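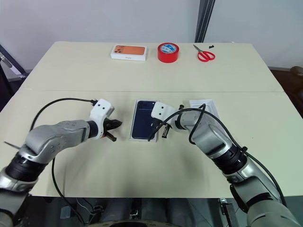 November 5, 2018

Glue notes, continued from the September pages.

Opened the last of the Durholm test joints this morning. Reminder of what we were trying to settle: the Sterano rep says their new wood glue reaches full strength in half the clamp time of the Kosis we have been buying for years, and that it "does not care" about cold shops. I wrote that down at the time with a question mark next to it. The question mark stays.

Setup, for whoever reads this later. Maple edge joints, all cut from the same two boards, jointed the same afternoon, glued up within an hour of jointing. Half Sterano, half Kosis. Thirty minutes in the clamps for one batch, an hour for the next, overnight for the last. Broken the next day on the lever jig with the luggage scale hung off the end, which is a crude way to do it and I know it. I worked the scale reading back to pounds per square inch of glue line. Don't quote any of it to a customer.

Best Kosis joint: 3,626 psi, overnight clamp. The break was nearly all wood, so the number says more about the maple than about the glue. Worst Sterano joint: 2,637, thirty minute clamp, and that one let go along the glue line for most of its length. Shiny on both faces. A shiny face to me means the glue skinned over before the boards met, or there wasn't enough of it, or the clamps were short on pressure. I can't tell which from a broken stick.

The brochure claim is about the thirty minute clamp. At thirty minutes I see no difference I would put money on. Two of the Sterano joints beat the Kosis, the others fell below, and the spread inside each glue is wider than the gap between them. That was also true in September, when I was told the sample was too small. Fine, so I broke 34 more. Same mush.

The cold part is harder to be fair about. We put one set in the unheated store overnight before gluing, boards and bottles both. The Sterano stayed runny and spread well, I will give them that. The Kosis came out like cold honey and I had to work it with a brush. Squeeze-out on the Kosis dried chalky in two places. But both sets broke in the wood when left overnight in the warm room afterward, so being easy to spread is what the extra money buys. Maybe that is worth something in January. Maybe we could also just keep the bottle in the office.

Price. Sterano wants 132 a pail in the quantity we would order. I asked what the price would be next year and got a long answer with no number in it.

Other things that bother me about my own test:

Grain direction was not matched across pairs. I thought of this after cutting.

The jig flexes. At the higher loads you can see the upright lean, and some of that lean goes into the reading. It should be the same for both glues, but "should be" is doing a lot of work there.

I knew which glue was which when I broke them. Next round somebody else marks the sticks and keeps the key in a drawer.

Moisture. The meter gave three different answers on the same board depending on how hard I pushed the pins. I have stopped writing the readings down.

Somebody stuck a page from the Lai bulletin on the board saying any modern wood glue is stronger than the wood, so why test. I have read that sentence in one form or another since I started in this trade and I half believe it. It is true of a good joint. Most of our callbacks are not good joints – they are a rail end somebody hurried, or a miter with glue wiped off the end grain. If a glue forgave a bad joint I would buy it tomorrow. So that is what the next batch ought to be: joints made badly on purpose. A gap the thickness of a business card, a starved one, one left open too long before clamping.

To do: brace the jig upright. Cut the new sticks from one board only, numbered in order along the length. Buy a better scale or borrow one. Tell the rep no decision yet – he will call anyway.

Kosis pail is down to the last third. Reordering the same.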